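Kondness 3 is out, and it finally fixes the gripper clock

2025-06-15

If you've spent any part of this spring lining up two wrist cameras and a head camera by hand, you can stop now. Kondness 3 went up on the Zallent download page last night and I've had it running on my own recordings since breakfast, with one break to feed the dog.

Quick catch-up for people who wandered in from the calibration posts. Kondness is the little desktop tool a bunch of us use to turn hand-held gripper recordings into something a policy can train on. You drop in the video streams and the jaw-width log, it works out a pose for each gripper, lines everything up on one timeline and spits out episodes. Version 2 did most of that very well and then got the jaw width wrong by a few frames, which sounds like nothing until you train on it. My policy kept letting go early. I spent two weeks blaming the policy!

The new version estimates the offset between the video and the jaw log separately for each gripper, and it does it by watching the fingers. There's a small model that segments the two fingertips in the wrist view and measures the gap in pixels, then slides that curve against the encoder curve until they agree. Simple idea. Leszek Kaczorowski suggested it on the mailing list ages ago, and he's in the release notes for it, good for him.

Where it gets hard is when the gap has stuff in it. My test set is soap handling, so pale object, pale table, dusty fingers, and a clear plastic cover on the dish that catches the light. Version 2's optional finger tracker just gave up on those. The new one hangs on through most of a grasp, and when it can't find both finger edges it marks the stretch as low confidence and leaves it out of the fit. I much prefer that to a confident wrong number. 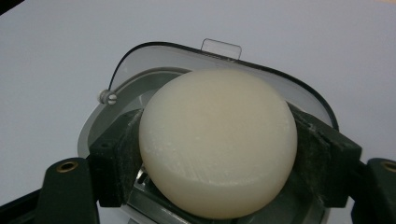
What changed under the hood

The pose side got work too. Kondness 2 built its map from whatever features it could find, and on a plain white tabletop it couldn't find many, so the track would float off for a second and then snap back. You'd see it in the preview as a little hop. Version 3 lets you bring in the head camera as a second opinion. If the marker plates on top of the grippers are visible from up there, it uses them to pull the wrist track back into line, and if they aren't, it falls back to what it did before.

I ran the same 40 episodes through both versions. With the old one I had to throw out a good chunk for hops (I never wrote down which ones, sorry, I know, I know). With the new one I kept all but 3, and those had a hand over the plate for a long stretch so I can't really complain.

Planning people get something as well. The exporter can now write gripper poses relative to the other gripper, so a two-handed policy can learn where the left should be while the right is busy. It used to be one fixed world frame or nothing, and anybody who bumped their board halfway through a session knows how that went. The relative export is off by default. It's the third checkbox on the export page, under the one about image size, and I walked right past it twice.

There's also a plug-in hook, and Zika already works through it. Zika, for those who haven't tried it, is the segment labeler that cuts a long recording into reach, grasp, move, release. It reads the corrected jaw width straight from Kondness now, so no more exporting a CSV, renaming a column and importing it again. My labels moved by a few frames each and the release labels finally sit where I'd put them by eye.

One thing I'd still like to see is better handling of idle grippers. When the jaws sit wide open and nothing moves, there's no curve to slide, so the offset fit has nothing to hold on to. Right now it borrows the value from the last episode where that gripper did something. That's fine inside a session. Between sessions, after you've unplugged everything and plugged it back in, I don't trust it at all, and you get only a small yellow triangle next to the episode name to warn you. 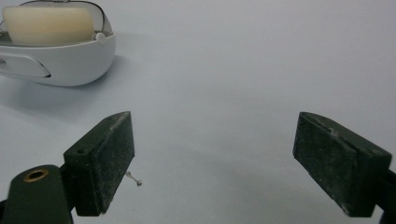

Maja Sobczak wrote in while I was drafting this to say the borrowed offset bit her too, and that her way around it is to open and close each gripper a few times at the start of every recording, before touching anything. She keeps that part as its own short episode, tags it as a sync episode, and tells Kondness to fit on that one only. Her other tip was to leave the automatic exposure locked while you do it, or the finger edges shift with the brightness and you end up fitting the camera's mood.

I tried it right away and it works nicely! The tag is just a text field, so type "sync" in lower case and it'll pick it up. Capital S does nothing. I've filed that one.

Speed and the boring numbers

It's slower. I don't want to hide that. A batch that took 40 minutes on my machine under version 2 takes 70 with the finger tracker and the head camera both on. With the head camera off you get most of that back, and for one-handed tasks that's how I'd run it. For two-handed stuff I'm leaving everything on and doing it overnight.

Memory is better, though, and the preview doesn't stutter anymore when you scrub with all three views open. You can pin a view, too. I've got the head view pinned big and the two wrist views small beside it, which is the layout I wanted from day one, and it makes it so much easier to check that the open and closed states match what the log claims. 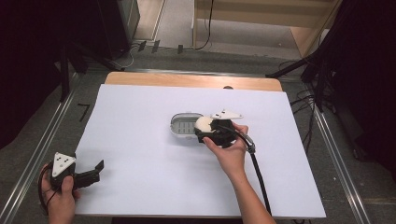 Head view: right gripper closed, left gripper open.

Upgrading

Your old projects will open, but they get converted the first time and you can't take them back to version 2, so copy the folder first. Camera calibration files carry over as they are. Finger masks don't. If you drew your own for version 2 you'll need to redraw them, one per gripper, and the new drawing tool is a lot less fiddly than the old one (there's an undo!).

Linux and Windows builds are up. The Mac build isn't, and the notes just say September. Wycliffe Were has a source build going on a laptop over at the Biwott workshop and promised to post his steps in the forum thread, so watch for that if you're on a Mac and impatient.

I'm going to leave my bigger set running tonight with the relative export switched on and retrain the two-handed policy from scratch on whatever comes out. If the early letting-go is gone I'll put the before and after curves in the same thread, along with my settings file.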